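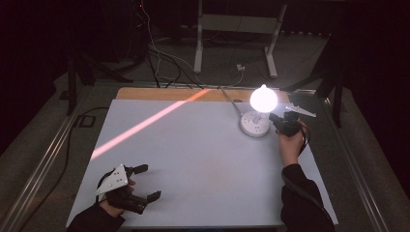
Used Plug-in Hybrid Walkaround: Checklist with Comments
Norport Plug-in Owners' page, revised 25th September

Car looked at: Erora plug-in hatchback, second owner, offered by Kang Motors on the Grirkeck road. The seller says "fully inspected." The sheet they handed me had every box ticked in the same pen stroke, so I did my own.

Marks used: OK, WATCH, FAIL, NOT SHOWN. The last one means the seller could not or would not let me check it. Treat it as a FAIL until you hear otherwise.

BEFORE YOU GO

Ask for the car to be left unplugged overnight with the engine cold. OK
Comment: They agreed on the phone. The hood was warm when I got there. "We moved it around the lot." Maybe so.

Ask for service records by email. WATCH
Comment: Got two invoices, both for oil. Nothing on coolant or brakes. A hybrid that rarely runs its engine still needs its fluids changed by the calendar, and a lot of owners skip that.

Run the VIN for open recalls. OK
Comment: None open. All this tells you is that no recall work is outstanding. Sellers like to wave it around as if it were a health certificate.

BATTERY AND RANGE

Full charge, then read the electric range on the dash. WATCH
Comment: Showed 34 miles. The dash number is a guess built on how the last driver drove, so one gentle trip around the block can flatter it. Write it down and don't pay for it.

Drive on battery until the engine starts. Note the miles. NOT SHOWN
Comment: Test drive was limited to 9 miles. I asked for longer and was told insurance wouldn't allow it. I would have liked to see that in writing.

Battery warranty, years and miles left. WATCH
Comment: Salesman said "plenty." Get the original in-service date and work it out yourself. The model year on the windshield sticker is no use for this.

Battery coolant level and color. OK
Comment: Between the marks, and clear. No crust around the cap.

CHARGING

Charge port door, latch and seal. OK

Port pins, looked at with a flashlight. OK
Comment: Clean. No browning or melted plastic. I check this twice on any car that has lived on a household outlet.

Portable charge cord present and working. FAIL
Comment: The bag was in the trunk with a cord from a different car in it. It fits the port and throws a fault light. They said they would "sort it out at delivery." Anything to be sorted out at delivery goes on the purchase order or comes off the price.

Does the car hold a charge session for 11 minutes without dropping out? WATCH
Comment: It did on their wall unit. That says nothing about the cord you'd be using at home.

TIRES AND BRAKES

Tread, all four, inner and outer edges. WATCH
Comment: Fronts worn on the inside edge. Could be alignment, could be a curb. Two different brands front and rear, and the rears look newer than the records explain.

Brake rotors. WATCH
Comment: Lip of rust on the rear pair. Regenerative braking does most of the slowing, so the pads last and the rotors rot. "Brakes like new" on one of these is not the selling point people think it is.

Firm stop from 60 on a clear road. NOT SHOWN
Comment: The route they chose never got past town speed.

Parking brake on a slope. OK

UNDERNEATH AND INSIDE

Orange high-voltage cables, as far as you can see without touching. OK
Comment: Look only. No scrapes on the covers. Do not put a hand near them, do not pull a cover off, and don't let a helpful salesman do it for you either.

Carpet under the rear seat, feel for damp. OK

12-volt battery, age label. FAIL
Comment: Dated April, but the year has been rubbed off. A weak small battery will set off half the warning lights in the car and can leave it refusing to start, with the big battery full. Budget for a new one.

Heater on battery power. WATCH
Comment: Works. The engine came on soon after. That may be how this model behaves in cool weather, but I'd want the manual open before I believed it.

Fifth seat belt. OK
Comment: It latches. Whether an adult would sit there is another matter.

Warning lights at key-on, and all out after start. OK

Code reader plugged in. WATCH
Comment: No stored codes, and several self-tests not complete. Someone may have cleared the memory lately, or the 12-volt was disconnected. The salesman had no idea which. Drive it for a week and read it again, if they'll let you.

RESULT

Not passed. I offered to come back if they produced the right cord, a longer drive and the missing service history. They offered me floor mats.

If you use this list on another car, copy the comments column blank. Mine are for this one Erora only, and the next could be perfectly fine. Bring the flashlight anyway.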